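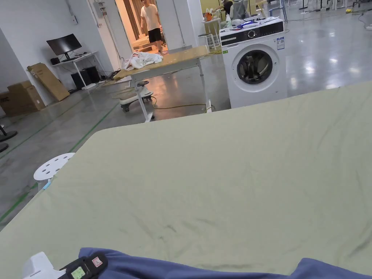 Resources > Software Reviews > Land and Energy

Julo Siting Desk, reviewed for county planning offices

The Julo Siting Desk is a mapping program from Golob that estimates how much land a proposed solar field, well pad or wind project will disturb, including access roads and gathering lines. The Listthorpe planning office tested it from August onward on 186 parcels for which the final ground disturbance was already on record.

Installation took one afternoon. Parcel boundaries loaded without error, although the program rejected two older road files until Rok Ivanov had converted them by hand.
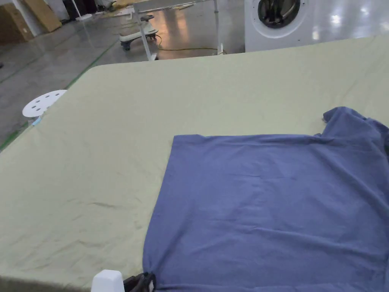
A blue-violet T-shirt spread flat on a cloth-covered table.

Results for solar fields were close to the record. Results for well pads were less satisfactory. The default setting places a buffer of 300 feet around each pad, and changing it to 500 feet, as our ordinance requires, means editing every pad separately. Zorica Janevski raised the matter with Golob and was told that a county-wide setting is planned.

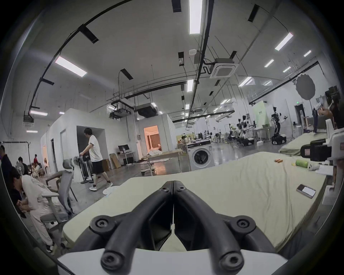
The same limitation applies to stream crossings and to shared roads - a road serving three wells is counted three times unless the user merges the segments first. Offices that skip this step will overstate the footprint of clustered drilling.

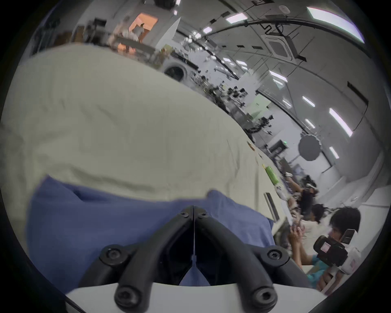 Ridge sites call for particular care. The program measures area from directly overhead and makes no allowance for slope. A crumpled blue cloth with a raised crease, part of it hanging over the edge of a table, takes up less room on a plan than its full size would suggest, and a steep access road behaves in the same way. Nilmini Mridha compared the Drondow ridge parcels with field surveys and found the mapped figures low in every case.

We recommend the program for solar applications on level ground. For ridge-top wind projects, a field survey remains necessary. The manual is clear, but its index omits the export commands, found under "Sheets."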